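# Can a machine do the chores yet?

A washing machine does one chore very well. It can't pick the socks up off the floor first. That part is harder, and it is what robot builders are working on now.

## Why is it hard?

A robot in a factory may repeat one movement 1,000 times a day. Every part arrives in the same place. In a kitchen, the cups move, the doors stick and somebody leaves a spoon in the way.

Loretta Ruiz-Ortega tests robot hands at Hurkormont. She split "get the plate out of the oven" into 17 small steps. A person does them all without thinking. A robot has to get each one right – reach, grip, pull, stop – and a mistake in step 2 spoils the rest.

## How does a robot learn?

One way is to copy people. A person works with a hand-held gripper, which has two fingers like a pair of tongs. A camera on the gripper records what it sees, and a computer studies many of these recordings.

The door of a toaster oven is a good test. It swings on a hinge, so the fingers must follow a curve. The plate inside has to stay level on its way out. 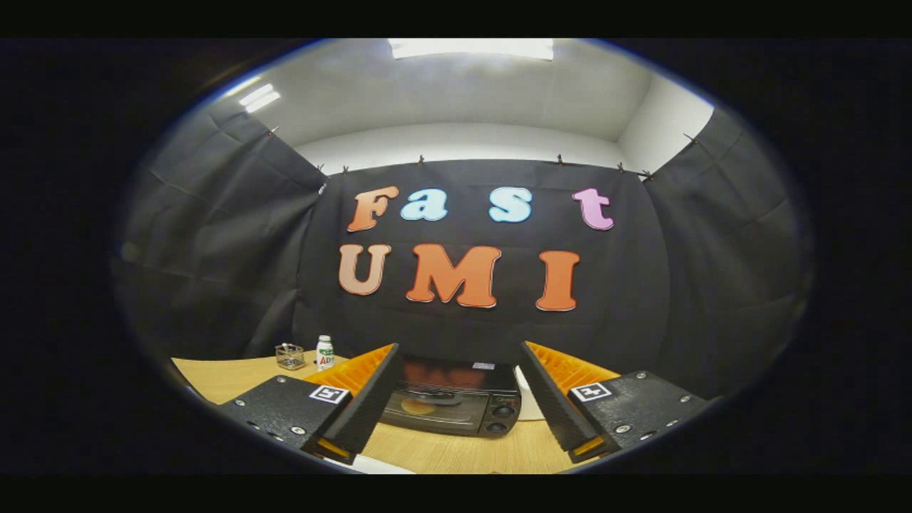 ## So, can it do the chores?

Some of them, slowly. Wiping a clear table is fairly easy. Folding a shirt is difficult, as cloth changes shape whenever it is touched. For now, you will still need to put your own plate away.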